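Siltis Season One Box Set

If you missed Siltis the first time around, you're in for such a treat! All 23 episodes of the small-town mystery are finally together in one box, along with the longer cut of the pilot that fans have been asking for since August.

The set comes on four discs, with up to 39 minutes of deleted scenes (the Iltirwood diner argument is in there – all of it).
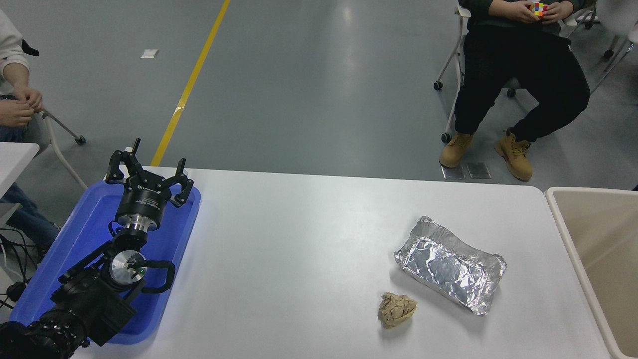
Blue tray on a white table

You also get a fold-out map of Hodby and a booklet with the lyrics to every song from the talent show episode. The sound has been cleaned up too, so the theme tune is a joy on decent speakers.

Subtitles: English, Spanish, French
Label: Qudah
First pressing: 2,000 copies, numbered on the spine
Release date: 3 September 2025

Orders placed before release ship together with the season two poster – folded, sorry, it wouldn't fit in the box flat.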